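家务机器人

家务机器人,又称家用操作机器人,指在住宅环境中以机械臂、移动底盘或人形结构完成收拾、清洗、备餐、折叠衣物等日常劳动的自动化设备。广义的用法也把扫地机、割草机和洗碗机算在内,狭义的用法只指能够抓取并搬动任意物品的机器。本条目采用狭义用法,并兼及小型车间中性质相近的杂务,如上料、分拣零件、清理工作台。

截至2023年7月,尚无一种狭义的家务机器人能在未经布置的普通住宅里长期独立工作。公开的成果多为演示、限定条件下的测试或计算机仿真,其结论能否推广到日常使用,研究者之间存在分歧。

名称与范围

中文里“家务机器人”“家政机器人”“服务机器人”三个词常混用。“服务机器人”范围最宽,餐厅送餐车、酒店引导机和医院运输车都包括在内。厂商宣传中有时把能够语音应答、但没有手臂的设备也称为家务机器人,这类产品并不从事体力意义上的家务,本条目不予讨论。

洗衣机和洗碗机通常不被视为机器人,但在讨论“机器能否做家务”时很难绕开。它们解决问题的办法是把劳动搬进一个封闭的箱体,让物品去适应机器。脏碗由人放入,由人取出,中间一段由机器负责。狭义的家务机器人所承诺的恰是箱体以外的部分,即拿、放、找、辨认,以及在出错之后收拾残局。批评者认为,过去数十年间真正减少家务时间的几乎都是前一类机器,后一类至今没有可比的记录。

发展概况

工业机械臂进入工厂较早,焊接、喷漆和码垛等工序的自动化已相当成熟。这些工序有共同的前提:工件的位置事先确定,光照稳定,人员被隔开,同一动作重复成千上万次。住宅不具备其中任何一项。早期的家务机器人项目多试图把工业做法直接移入厨房,由工程师为每件器皿编写抓取位置,结果往往是换一只杯子便须重新编程。

此后的研究转向以学习为主的方法。操作员通过遥控手柄或主从装置示范动作,系统记录图像与关节数据,再训练出控制策略。也有团队主要依靠仿真,在虚拟厨房中生成大量练习,然后把策略移到真实机械臂上。两条路线都取得过令人注目的演示,也都遇到相同的疑问:演示视频经过挑选,失败的次数很少一并公布。

典型任务

研究文献中最常见的任务是“拾取与放置”,即夹起台面上的一件物品,移到指定位置。它看似简单,却是大多数家务的基本单元,收拾餐桌、整理橱柜、把食材放进冰箱都可以拆解为一连串拾取与放置。厨房台面因此成为最常用的测试场所,在仿真中尤其如此。
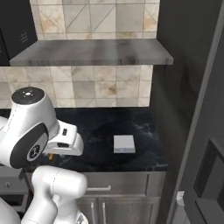

仿真厨房中的白色机械臂与夹爪,右侧台面上放有一只白色小盒。

仿真厨房的优点是便宜、可重置、可并行运行,物品摔碎也无损失。缺点同样明显。虚拟物体之间的接触与摩擦只是近似,软物、液体和粉末尤其难以模拟。一袋拆开的面粉、一块湿抹布、一把缠在一起的筷子,在真实厨房里随处可见,在测试任务表里却很少出现。台面上往往只摆少数几件硬质物品,与晚饭后的厨房差别甚大。

较复杂的任务包括开关抽屉和柜门、使用海绵擦拭、倒水、折叠毛巾和衬衫。开抽屉要求夹爪沿导轨方向施力,偏差稍大便会打滑或卡住。擦拭的困难在于判断何时算擦干净,不少系统以“完成规定的擦拭轨迹”代替“表面已无污渍”作为成功标准,这一做法受到批评。折叠衣物的速度则普遍低于人手,且多要求衣物事先单件平铺。

特恩蒙特测试

特恩蒙特(Trernmont)测试是一项面向单臂机器人的厨房与工作台杂务评测,由索拉林斯多蒂尔实验室(Þórarinsdóttir)主持,分为仿真和实物两部分。实物部分共执行953次任务,涉及收拾台面、开抽屉取物和零件归盒等项目。每次任务限时300秒,超时即判为失败。操作员每次出手协助均须登记,有协助的任务单独统计,不计入独立完成之列。

该测试较受关注的是计分方式。此前许多报告允许机器人在抓空之后由人将物品摆回原位,再继续计时;特恩蒙特测试不允许这样做。物品掉到地上,该次任务即告结束。参测系统在仿真部分的名次与实物部分的名次并不一致,有的系统在仿真中领先,到了实物台前却连反光的金属盖子也找不准。主持方在说明中写道,仿真成绩“只宜用于开发期间的自我比较”。

对这项测试也有异议。机器人工程师特雷弗·拉尚斯(Trevor Lachance)认为,限时与禁止复位对早期系统过于严苛,会促使参测者选择保守而无用的动作。他主张按任务阶段给分,例如夹起物品得一部分,放对位置再得一部分。反对者指出,半途放下的盘子对住户并无用处,阶段得分只会让数字好看一些。

车间杂务

小型车间常被视为家务机器人技术较易落地的去处。车间的地面平整,物料种类有限,也容易设置围栏和固定料盒。尽管如此,杂务部分的进展仍慢于主要工序。给机床上料早有成熟方案,清理切屑、收拢散落的螺钉、把用过的量具放回原处,则大多仍由人完成。

金属加工企业斯滕达德(Stendard)曾在其朱姆索普(Jumthorpe)车间试用一台协作机械臂,负责将加工后的零件分拣归盒,试用期为23周。据该厂生产主管埃利巴里基·基尼亚(Elibariki Kinyua)事后撰文,机械臂在料盒摆放整齐时表现稳定,但沾油的零件常常夹不牢,料盒被叉车碰歪以后也须人工校正。文中列出的节省工时几乎被看护和清理的时间抵消。机械臂后来改作单一型号零件的上料,原先的分拣工作恢复人工。

基尼亚并未否定机械臂本身,他的批评集中于采购时的说法。供应方把“能够分拣”解释为“可以取代分拣工”,而工人在分拣时顺带检查毛刺、挑出划伤件、把空盒推走,这些工作没有写进任何一份任务说明。类似的情形在家庭里更为普遍。洗碗的人会顺手倒掉剩汤,拧紧漏水的龙头,并注意到洗洁精快用完了。

主要困难

可靠性被认为是最突出的障碍。实验室里九成的成功率常被当作优良成绩公布,放在住宅中却意味着每十只碗有一只出问题。任务越长,问题越严重:如果一项家务由多个步骤串成,各步的失误会累积,整项任务的成功率远低于单步。

感知方面,透明玻璃、反光金属和深色台面仍会使深度相机产生错误读数。家中物品不断更换,包装改版、杯子缺口、塑料袋揉成一团,都可能超出训练数据的范围。近年的大型视觉语言模型改善了对物品名称和指令的理解,但知道眼前是一只鸡蛋,与用合适的力拿起鸡蛋是两个问题。

触觉方面,多数商用夹爪只有两指,缺少灵敏的触觉反馈。人在黑暗的柜子深处摸出一只锅盖并不费力,机器人则主要依赖视觉,手臂本身又常常挡住相机的视线。

安全与成本也限制了推广。为避免伤人,家用手臂须降低速度和力量,由此提不动铸铁锅或满桶的水。力量足够的手臂则较重,需要固定安装,价格亦非普通家庭所能承受。清洁和维修由谁负责,各厂商的说法不一,夹爪缝隙里的油污如何处理很少在产品资料中提及。

评价与争议

乐观的看法认为,数据规模扩大以后,家务操作会像图像识别那样迅速进步,目前的失败只是数据不足。持怀疑态度的人则指出,图像和文字可以从网络上大量获得,带有力和接触信息的操作数据却须逐次采集,两者的增长速度不可类比。

另一项争议涉及遥控。部分演示中的机器人由远处的操作员控制,而视频未加注明或仅以小字注明。遥控本身是正当的研究手段,也可能成为一种服务形式,但把遥控动作当作自主能力展示,会误导公众对技术水平的判断。有研究者建议,所有演示视频均应标明控制方式、播放倍速和拍摄次数。这一建议尚未成为通行做法,不少视频仍以加速播放的形式发布。

还有意见认为,衡量家务机器人应看住户净节省的时间,包括准备、看护、清洁和排除故障所花的时间在内。已发表的报告很少采用这一指标。采用者多以短期入户试验为依据,参加试验的家庭通常事先得到指导,并有技术人员随时上门。

参见

拾取与放置
协作机械臂
遥操作
机器人仿真
洗碗机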